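Care of Bed Linen and Everyday Clothing
Household Guidance for Residents of Corkell House

Residents are responsible for the care of their own bedding and clothing throughout the tenancy. The advice on this page covers washing, drying, changing the bed and folding. It applies to all furnished rooms in Corkell House and the Thaler Street annexe.

Washing bed linen

Sheets and pillowcases should be washed once a week, or once a fortnight where the room is used only on some nights. Most cotton and mixed-fibre linen will come clean at 40 degrees. A hotter wash is advised after illness, provided that the care label allows it. White and pale linen should be washed apart from dark clothing — a single navy sock is enough to dull a whole set.

Fill the drum loosely. Sheets that are packed in tightly tend to wrap around one another and come out with soap still in the folds. Duvet covers should be buttoned before they go in, and pillowcases turned inside out. Fabric softener is best left out of any load that contains towels.

The machines in the Corkell laundry room take 45 minutes on the standard programme. Please return promptly when the cycle ends. Linen left in a closed drum overnight will need to be washed again.

Making up the bed

Fitted sheets go on most easily if opposite corners are done in turn. Begin with the corner furthest from you, usually the one against the wall, then cross to the one diagonally opposite. Smooth the sheet from the centre outwards with the flat of the hand before tucking the last side under. Small creases across the middle will generally ease out within a day or two, and ironing is a matter of preference.

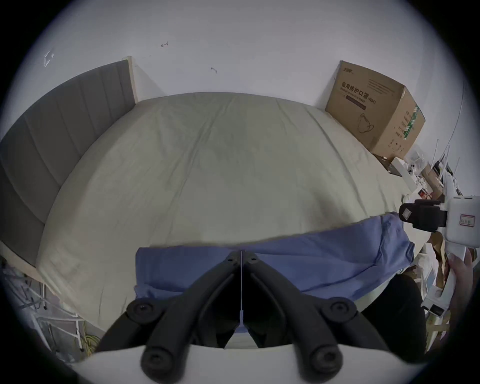 A fitted sheet in pale sage green, with an upholstered headboard alongside.

Upholstered headboards collect dust along the seams and should be vacuumed every month with the soft brush attachment. Vertical stitching is best cleaned from top to bottom. Marks may be dabbed with a cloth wrung out in lukewarm water and a little mild soap, after testing a hidden area. Do not rub, and do not use bleach or any product intended for carpets.

Mattresses should be turned from head to foot every three months. Residents who find this difficult may ask at the front desk for assistance. Leave the bed stripped for an hour or so on changing day, with the window open if the weather permits.

Folding clothes on the bed

A made bed is the most convenient folding surface in most rooms, being wide, clean and at a reasonable height for those who prefer to work seated. Clothing must be fully dry before it is folded. Cotton that feels cool to the touch usually still holds some moisture and should go back on the airer.

For a T-shirt, lay the garment flat and draw the hem and shoulders gently outwards until the side seams are straight.

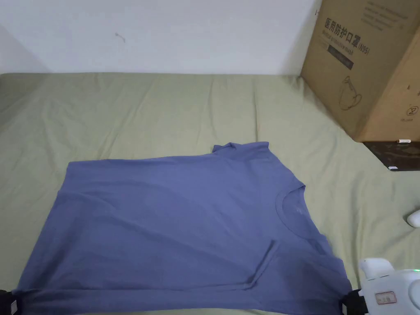 Fold one side in towards the middle, turning the sleeve back on itself so that it does not project beyond the edge. Repeat with the other side. The folded sides should run parallel from shoulder to hem. Bring the hem up to the collar, then fold once more if the drawer is shallow. Ribbed collars keep their shape better when they are left uppermost and are not creased.

Knitwear should be folded and never hung, whereas shirts with a stiff collar are better kept on hangers. The drawers supplied in the Soron range of furniture are shallow, and T-shirts stored upright in them will need the additional fold.

Storing spare linen

Keep each set together by placing the folded sheets inside one of the matching pillowcases. Sets should be stored in a dry cupboard — not directly against an outside wall — and used in rotation. Plastic bags are unsuitable for long storage. Wool blankets should be washed or aired before being put away for the summer and inspected again in September.

Worn linen may be handed in at the Thaler Street office on Saturday mornings. Items should be clean, dry and tied in a bundle.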